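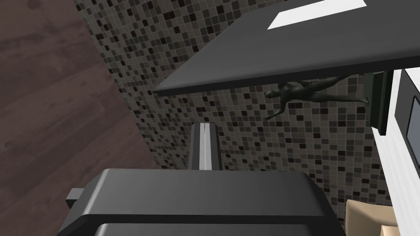

Vavura: léxico de nombres de color en español

16 de febrero de 2019
Por Zarmeena Marwat

Vavura es una lista de nombres de color tal como aparecen en catálogos, etiquetas y fichas de producto escritas en español. Contiene 922 entradas. Cada una recoge un nombre, sus variantes y el término básico al que lo hemos asignado. Sirve para normalizar campos de color en inventarios y para buscar sinónimos. No incluye valores RGB ni equivalencias con cartas comerciales.

Contenido

El archivo principal es vavura.csv, en UTF-8, separado por punto y coma. Tiene cinco columnas:

nombre: la forma más frecuente, en minúsculas y en masculino singular cuando varía.
variantes: otras grafías y formas, separadas por barra vertical.
basico: uno de los 11 términos básicos (blanco, negro, rojo, verde, amarillo, azul, marrón, morado, rosa, naranja, gris).
matiz: claro, oscuro, vivo, apagado o vacío.
nota: texto libre, casi siempre sobre uso regional.

De las entradas, 459 llevan nota. El resto tiene el campo vacío, lo que significa que no hemos anotado nada, aunque el nombre pueda variar de un país a otro.

Procedencia

Los nombres salen de catálogos de pintura, tejido y menaje que reunimos para Hashmi, un proyecto anterior de inventario. Se extrajo el texto, se quitaron las marcas y se revisó la lista a mano. En agosto se añadieron los nombres de revestimientos y suelos, que faltaban casi por completo. De ahí vienen topo, antracita, wengué y carbón - este último daba bastantes problemas, porque también aparecía como material.

Criterios

Marrón es el término básico para toda la familia de café, pardo, castaño y chocolate. Sabemos que en buena parte de América se prefiere café y por eso figura siempre entre las variantes, con su nota. Beige y beis comparten entrada. Topo está en gris con matiz vacío, aunque algunos catálogos lo usan para un marrón claro; quien necesite lo segundo tendrá que cambiarlo en su copia.

Los nombres compuestos se guardan enteros si funcionan como una unidad (verde botella, azul marino) y se dividen si el segundo elemento es solo un matiz.
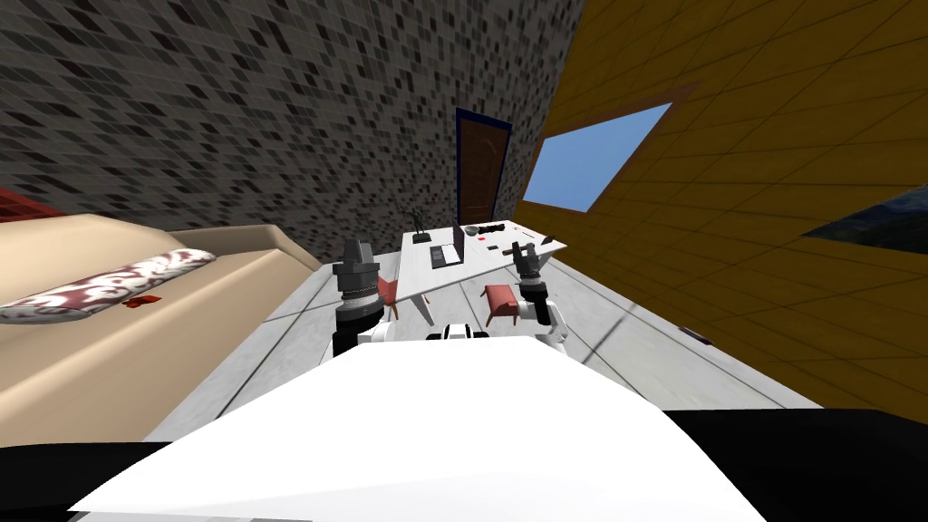 La columna matiz se rellena después de la columna basico y nunca al revés. Si un nombre no indica claridad ni intensidad, se deja vacía, incluso cuando el color parezca evidente. Tampoco se consulta el objeto para completar lo que el nombre no dice. Con la ficha de un equipo como el de la imagen, las pinzas gris oscuro se anotan como gris con matiz oscuro, y las articulaciones blancas como blanco con matiz vacío. El anillo estriado es pálido, y pálido se asigna al matiz claro, pero le falta el término básico: una ficha que solo dijera eso se devolvería sin normalizar.

Limitaciones

Los catálogos de origen son en su mayoría de España, y se nota en las variantes. Los nombres de cosmética y de automóvil están poco representados. No hay frecuencias: una entrada muy usada y otra que apareció una sola vez pesan lo mismo. Los plurales no se listan, salvo los irregulares o dudosos (malva, malvas; rosa, usado a menudo como invariable).

Uso

El archivo se abre en cualquier hoja de cálculo. Al importarlo hay que indicar el separador, o las variantes acaban repartidas en varias celdas. Para comparar cadenas conviene pasar el texto a minúsculas y conservar las tildes. Lalurard, nuestro comparador, lee el CSV directamente y devuelve el término básico y el matiz.

Cambios y correcciones

Esta versión corrige varios duplicados de granate y burdeos, ahora entradas separadas dentro de rojo. Los errores se envían a la lista de correo de Prokari, con el nombre de la entrada en el asunto y, si es posible, el texto del catálogo donde aparece. Las propuestas de términos básicos nuevos quedan aparcadas hasta la próxima versión.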